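Kaltach Facilities Help Desk
Ticket 147: Meeting room calendar shows bookings one hour late
Status: Resolved
Priority: 2
Category: Room reservations
Requester: Inès Caron, Office Services, Flumelberg
Assigned to: Cayetano Manzano, Workplace Systems

Summary of request
The requester reports that reservations made through the Trendine booking page appear one hour late on the door displays of the Flumelberg building. A room reserved from 9:00 to 10:00 is shown on the door as reserved from 10:00 to 11:00. Email confirmations carry the correct time. The Lefèvre building is not affected.

Impact
Staff arriving on time find the display green and the room listed as free. Several meetings were interrupted by employees who had made walk-up reservations at the door. Reception has been issuing paper door signs each morning in December as a temporary measure.

Log

8:40 a.m. Ticket opened by the requester. Acknowledgment sent.

9:15 a.m. C. Manzano: Test reservation created for the second-floor training room, 11:00 to 11:30. The booking page and the confirmation email both show 11:00. The door display shows 12:00. The fault is confirmed.

9:50 a.m. C. Manzano: Display restarted from the management console. No change. The display clock itself is correct, and the offset applies to reservations only.

10:30 a.m. C. Manzano: Room records compared between the two buildings. All 32 Flumelberg rooms are assigned to a site profile that was copied from an older template. The Lefèvre rooms use the current profile. The older template carries a fixed time offset in addition to the regional time zone, and the offset is therefore applied twice when a reservation is sent to the door.

11:05 a.m. I. Caron: Please do not make changes before the noon meetings have ended. The main conference room is in use by an outside party and the display should not restart during their session.

11:10 a.m. C. Manzano: Agreed. Work scheduled for 1:30 p.m.

1:30 p.m. C. Manzano: Fixed offset removed from the site profile. Synchronization started manually.

1:55 p.m. C. Manzano: Most displays now show the correct times. 5 displays on the third floor continue to show the former times. These units were holding a stored copy of the daily schedule. The stored copy was cleared on each unit and synchronization was repeated.

2:20 p.m. C. Manzano: Third-floor displays are correct. Test reservation removed.

3:00 p.m. I. Caron: Reception has checked the first and second floors against the printed schedule and found no differences. Paper signs have been taken down. One recurring meeting still appears twice on the booking page.

3:25 p.m. C. Manzano: The duplicate was entered by hand during the fault as a workaround. It has been deleted with the consent of the organizer. Employees who shifted their own reservations by one hour to correct the display must move them back; the system cannot identify these entries. A notice to this effect has been sent to all Flumelberg staff.

Resolution
Duplicate time offset removed from the site profile. The older template has been withdrawn and is no longer available for new rooms. Requester has agreed to closure.
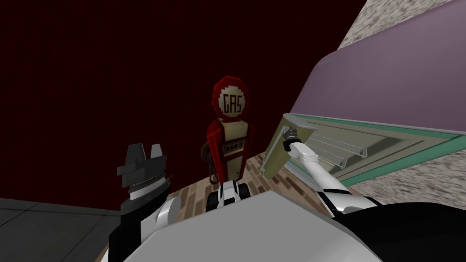
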